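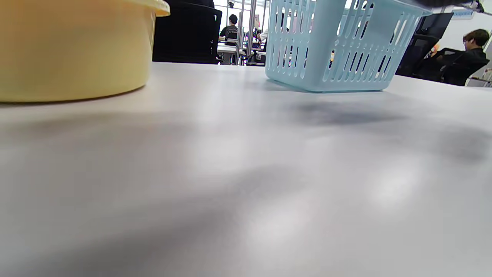 A pale yellow basin and a light blue slotted basket on a white tabletop.

Hard Water, Stiff Towels
By Farah Nair

The water in Findden comes out of limestone, and the town's towels show it. Calcium and magnesium ions bind with the fatty acids in soap and form an insoluble curd that settles between the cotton loops. Line-dry the towel in still air and the loops set where they lie. The result is the board-like hand that residents have complained of for as long as the town has had piped supply.

Findden has 2964 metered homes and no central softening plant. Treatment, where there is any, happens under the kitchen sink or in the wash itself. Irfan Halim, a textile chemist who runs the test laundry at Murkevine, has spent two years washing the same lot of terry squares in town water and measuring how fast they take up a drop.

"People blame the towel," Halim says. "The fiber is usually fine. It's coated."

The coating has more than one source. Soap curd is the older problem. Modern detergents carry builders or chelating agents that tie up the hardness ions, and curd is rare where they are dosed correctly. Softener is the newer problem. Its cationic surfactants cling to the negatively charged surface of cotton and leave a lubricating film, which makes the loops feel smooth and can slow wetting. Microfiber has its own trouble, as residue fills the fine channels between filaments.

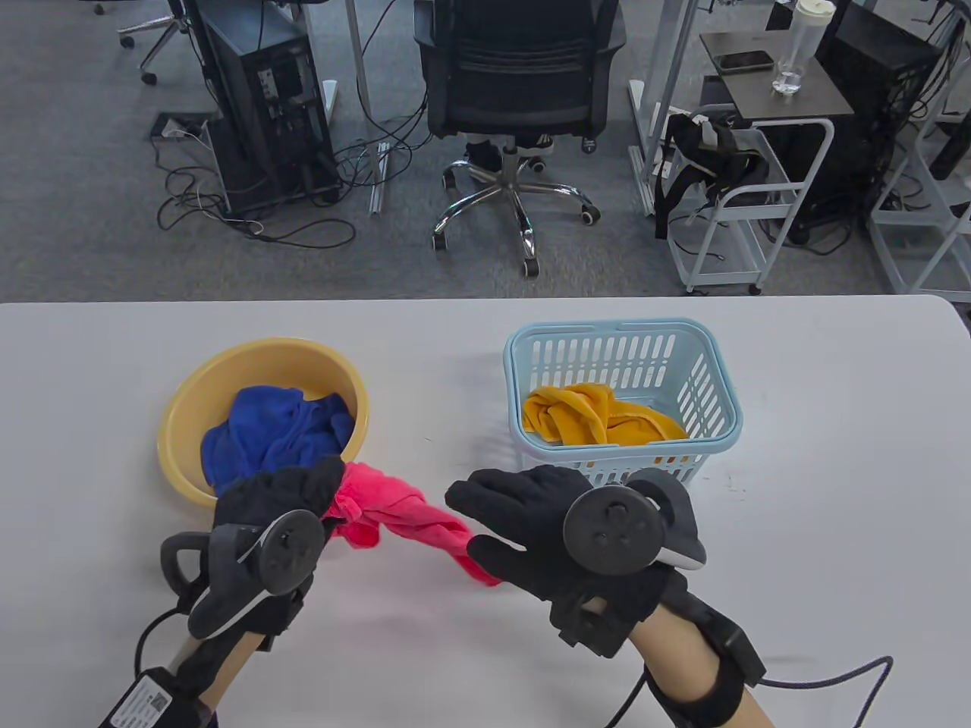 Stripping the residue

Halim's procedure at Murkevine is plain. He runs a hot wash at the highest temperature the care label allows, with a full dose of built detergent and no softener. A second wash follows with no detergent at all. If foam appears in the second wash, residue is still coming out and the cycle is repeated. Colors are kept apart, since deep dyes on cotton can bleed at high temperature.

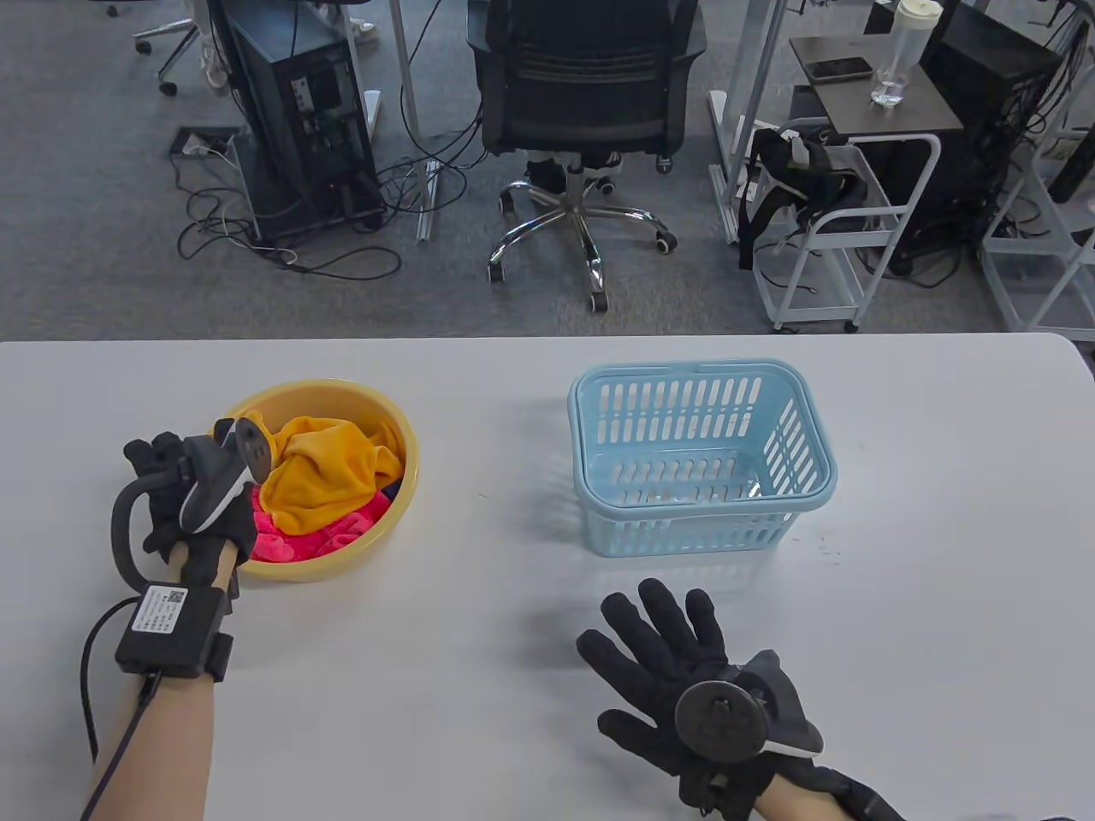 Load size matters more than most households expect. Halim fills the drum to no more than 80 percent of rated capacity. Above that, the cloth moves as one mass and the rinse water never reaches the middle – a fault that looks like bad detergent and gets treated with more of it.

Vinegar is the usual home remedy. It dissolves carbonate scale well enough, but does little for cationic film, and repeated use may be hard on rubber seals.
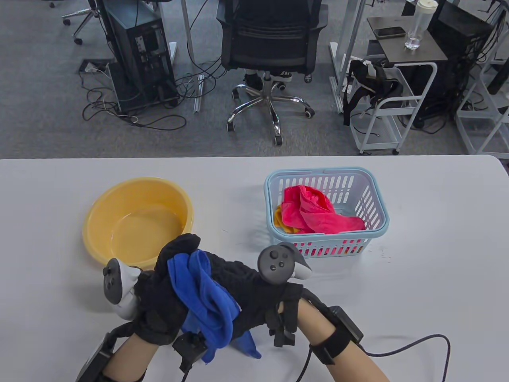
Drying accounts for the rest. Bound water left in cotton forms bridges between neighboring fibers, and a towel dried without movement keeps them. Tumbling breaks the bridges as they form. So does wind. For indoor racks, Halim shakes each piece before hanging and again when it is half dry, a step that takes 20 seconds.

The Masmont district, downstream, mixes river water into its supply and sees less of the problem. Findden's council will look at a similar blend in October.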